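Notes on cloth, part two: what counts as an episode

7 January 2021

Part one covered the calibration of the hand-held grippers and why I gave up on teleoperation for anything soft. It drew one comment, from Ayman Srour, who wanted to know what an episode is and how we decide when one has ended. I gave him a short answer at the time. The long one follows.

We collect in pairs. Two people work from opposite sides of the bed, each with a gripper in either hand, sometimes on the same garment.
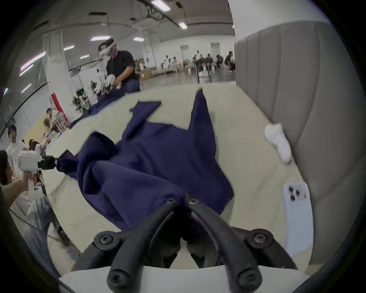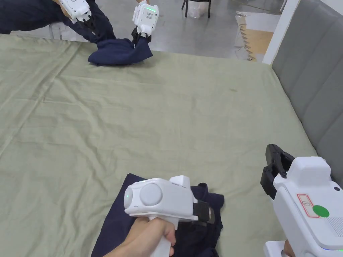 An episode starts when both grippers are clear of the cloth and ends when they are clear of it again. Everything between those two points is kept, including the fumbles. In October we had a stricter rule: any grasp that slipped meant the episode was thrown away. The policy trained on that set was tidy until its first missed pinch, after which it carried on folding a sleeve it wasn't holding. It had never been shown a miss, so it had no idea what to do after one. Putting the slips back in was the largest single improvement we made last year, and it cost nothing but disk space.

Start states are the harder part. If you ask a person to crumple a shirt at random, they don't. They drop it in front of themselves, collar up more often than down, and by the end of a shift it is the same heap every time. Nahom Kumsa wrote a small script, named Bugti for reasons he has kept to himself, which reads out an instruction before each episode: bunch, twist, drop from shoulder height, turn inside out, leave as it fell. There are 18 of these and they are drawn without replacement. The operators find it tedious. The spread of start states, measured by silhouette area, is much better than it was.

Dark cloth remains a nuisance. Navy on a pale surface gives a clean outline and almost nothing inside it. The wrist view loses the folds as soon as the fingers cast a shadow over them, and depth is no great help at that range. Ward Hermans argues for leaving exposure on automatic and letting the network cope. I would fix it per session and accept some clipping in the lights. We ran both settings on 91 episodes each and the difference was too small to settle anything, so each of us still holds the view he started with.

Timing matters more than I expected. Each gripper logs its jaw width and pose against its own clock, and the clocks drift. Our alignment tool, Veltura, corrects this from a sharp open-and-close made by both hands at the start of a recording. If an operator forgets the gesture, the recording can sometimes be rescued from the images, but it takes me longer than collecting a new one, so I no longer try.

The set now stands at 800 episodes after filtering. The five checks, in the order they run: tracking lost, clocks not aligned, jaw width stuck, garment off the bed, hands resting on the cloth. The last is still done by eye. A palm flattening a hem looks perfectly natural to the person doing it – and it is work that the gripper never did. Jad Tannous has a classifier for it that flags far too many sleeves.

Part three will be on labelling, assuming the second pass is finished. The Bugti instruction list is plain text and I can send it to anyone who asks.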